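Table Clearing and Container Sorting
Gallery, September 2023

Skodasell keeps a small record of what is left on the break table at the Hornar building and how it is sorted. The table is cleared once per shift by Nilmini Uddin or Tormod Forsberg. Items go into one of 6 bins: clear plastic, colored plastic, paper cups, coated packaging, film, and general waste.

Sorting rules in use:

Bottles. Caps stay on. Full-wrap and partial-wrap labels are both accepted in the clear plastic bin, provided the body under the label is clear. Bottles with liquid left in them are drained at the sink first.

Paper cups. Stacked upright in the sleeve, 50 to a sleeve. Lids go to colored plastic.

Trays. Reusable trays are kept out of the bins and returned to the shelf. Check under them before lifting — thin film tends to collect there.

Snack packaging. Coated paper and printed film look alike when folded. If the material springs back after being crumpled, treat it as film.

Cylindrical containers. Sort by body material after removing the lid. Mixed-material tubes go to general waste.

The clear plastic bin holds 176 bottles uncrushed and is emptied when the fill line is reached. Crushing is not done at the table, as flattened bottles are harder to separate from film later on.

Corrections to the sorting rules go to Anjani Halim. The printed version posted by the sink dates from May and does not yet include the rule on mixed-material tubes.

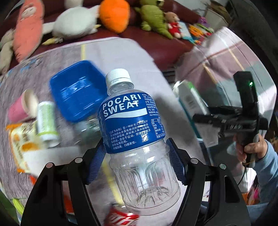
Pocari Sweat bottle, clear body, white screw cap on, blue label on the upper half. Blue tray and pink paper cup behind.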